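13.11.2023

Wieder spät nach Hause gekommen, und ich schreibe trotzdem, weil ich mir im September versprochen habe, nach jedem Beratungsabend etwas festzuhalten. Auf Deutsch, auch das habe ich mir versprochen. Das Wörterbuch liegt neben der Tasse, und ich benutze es weniger als im Frühling.

Heute war die Kaution von Frau A. das Thema, fast der ganze Abend. Sie hat bis Ende Februar in einer Wohnung im Haus Marton gewohnt, im Hinterhof, zweiter Stock. Die Verwaltung heißt Lodo. Die Kaution war niedrig, 400 Euro, denn die Wohnung ist nur ein Zimmer mit Kochecke und war damals ein Angebot unter Bekannten. Beim Auszug hat sie die Schlüssel abgegeben, ein Protokoll unterschrieben, und danach kam lange nichts. Im Sommer hat sie zweimal angerufen. Im Oktober kam endlich ein Brief, und in diesem Brief steht, dass von der Kaution 399 Euro einbehalten werden, für Malerarbeiten. Ein Euro wird überwiesen.

Ich habe den Brief dreimal gelesen und gedacht, dass ich eine Zahl falsch verstehe. Nein, ein Euro. Frau A. hat ihn auch schon auf dem Konto. Sie hat mir den Auszug gezeigt, sehr ordentlich gefaltet, und sie war weniger böse als ich.

Ruby-Lee Mahuika hat die Beratung geleitet, ich saß daneben und durfte Fragen stellen. Sie fragt immer zuerst nach dem Vertrag und erst danach nach der Geschichte. Mir fällt das schwer. Wenn ein Mensch vor mir sitzt, möchte ich ihn erzählen lassen, und am Ende weiß ich viel über die Nachbarn und nichts über die Klausel. Heute habe ich versucht, es wie Ruby-Lee zu machen, und habe gesagt: „Darf ich bitte zuerst den Vertrag sehen?“ Es klang streng, wie am Flughafen. Frau A. hat ihn mir sofort gegeben.

Es geht um § 4 des Mietvertrags. Darin steht, dass die Mieterin beim Auszug die Wohnung „in weiß gestrichenem Zustand“ zurückgibt, unabhängig davon, wie lange sie dort gewohnt hat. Ein vorgedruckter Satz, das sieht man an der Schrift. Ruby-Lee hat ihn mit dem Bleistift am Rand markiert und mich gefragt, was ich davon halte. Ich habe geantwortet, dass eine starre Pflicht zum Streichen am Ende wahrscheinlich unwirksam ist, besonders wenn sie nicht auf den Zustand der Wohnung schaut. Und dass wir wissen müssen, ob die Wohnung am Anfang renoviert war. Sie hat genickt. Ich war stolz, obwohl das im Skript für Anfänger steht.

Frau A. sagt, die Wohnung war am Anfang nicht renoviert, im Gegenteil, der Vormieter hatte geraucht. Leider gibt es kein Protokoll vom Einzug. Es gibt nur eine Nachricht an ihre Schwester, in der sie über die gelben Wände klagt, und eine Quittung über Farbe, die sie damals selbst gekauft hat. Beides sollen wir kopieren. Ob so eine private Nachricht vor Gericht viel wert ist, habe ich gefragt. Ruby-Lee meinte, mehr als nichts, und die Schwester kann auch als Zeugin aussagen.

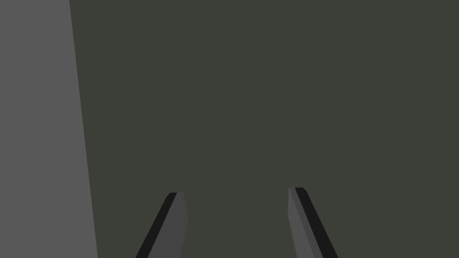
Dann die Frage nach der Zeit. Hier hatte ich einen Knoten im Kopf und möchte ihn aufschreiben, damit er sich löst. Der Vermieter kann Ersatz wegen Verschlechterung der Wohnung nur sechs Monate lang verlangen, gerechnet ab der Rückgabe. Rückgabe war Ende Februar, also war diese Frist Ende August vorbei. Der Brief ist vom Oktober. Ich wollte schon sagen: zu spät, fertig, gewonnen. Ruby-Lee hat mich gebremst. Eine verjährte Forderung kann unter Umständen noch aufgerechnet werden, wenn sie sich schon in der unverjährten Zeit aufrechnen ließ, und darüber streiten die Gerichte in den Kautionsfällen mit vielen Seiten Papier. Deshalb sollen wir die Klausel an die erste Stelle setzen und die Verjährung an die zweite. Wenn die Klausel unwirksam ist, gibt es keine Forderung, und dann muss man über das Aufrechnen nicht mehr sprechen.

„Aufrechnen“ ist ein Wort, das ich lange mit „abrechnen“ verwechselt habe. Mit jemandem abrechnen hat außerdem noch eine zweite Bedeutung, die in einen Brief an die Verwaltung nicht hineingehört. Im Mai habe ich es einmal falsch geschrieben, und Pin-yu Yu hat so gelacht, dass sie das Fenster aufmachen musste. Sie ist auch nicht mit Deutsch aufgewachsen, deshalb darf sie lachen.

Den Entwurf schreiben Pin-yu und ich zusammen. Wir haben nach der Sprechstunde angefangen, im Abera, an dem kleinen Tisch bei der Garderobe. Sie diktiert, ich tippe, dann tauschen wir. Der erste Satz hat uns am meisten Zeit gekostet. Ich hatte geschrieben: „Mit Verwunderung haben wir Ihren Brief gelesen.“ Pin-yu fand die Verwunderung unnötig, man schreibt, was man fordert, und bis wann. Jetzt steht dort nur, dass Frau A. die Auszahlung des restlichen Betrags verlangt, und danach kommt die Begründung. Als Frist haben wir 30 Tage genommen. Ich wollte kürzer sein, aber Ruby-Lee schreibt in solchen Fällen gern großzügige Fristen, weil die Leute auf der anderen Seite dann keine Ausrede haben.

Mit Brilik hatten wir wieder Ärger. Das Programm hat die Akte zweimal angelegt, einmal unter dem Vornamen und einmal unter dem Nachnamen, und die Kopie der Quittung hing an der falschen. Ich habe sie verschoben und einen Vermerk gemacht. Vielleicht muss man die leere Akte extra löschen lassen, das frage ich morgen.

Was mich auf dem Heimweg beschäftigt hat: Frau A. hat ganz am Ende gefragt, ob es sich lohnt. Sie meinte nicht das Geld, glaube ich. Sie braucht für ihre neue Wohnung vielleicht einmal eine Bescheinigung von der alten Verwaltung, und sie hat Angst, dass man sie dort als schwierige Person notiert. Darauf habe ich im Skript keine Antwort gefunden. Ruby-Lee hat ihr ruhig erklärt, dass der Brief höflich sein wird, dass sie ihn vorher liest und dass ohne ihre Unterschrift nichts hinausgeht. Frau A. will eine Nacht darüber schlafen. Ich hätte sie am liebsten überredet, und ich bin froh, dass ich den Mund gehalten habe. Es ist ihr Vertrag.

Zu Hause habe ich meinen eigenen Mietvertrag aus der Schublade geholt. Eine Klausel zum Streichen steht auch drin, mit anderen Worten, länger und weicher formuliert, „in der Regel“ und „je nach Grad der Abnutzung“. Ein Protokoll vom Einzug habe ich, aber auf der zweiten Seite fehlt die Unterschrift der Vermieterin. Das ist mir in drei Jahren nicht aufgefallen.

Für morgen: Akte in Brilik, Kopien an Pin-yu, den Absatz über die Verjährung kürzen. Und das Buch zum Kautionsrecht zurück in die Bibliothek bringen, es ist schon einmal verlängert.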